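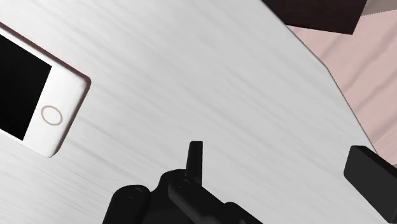 White smartphone with a black screen, on a brushed-metal tabletop.

September – by Erent Home Cinema

The Stivurlow box set collects classic comedies and thrillers from the studio years, 63 hours in total on Blu-ray. Each film has English subtitles, and most have the original trailer. The booklet has 124 pages, with an essay about the costumes – my favorite part.

We received 500 sets for this edition. The discs play in all regions. Orders from Brendelham can be collected at the shop on request. Please check the box for damage before you sign.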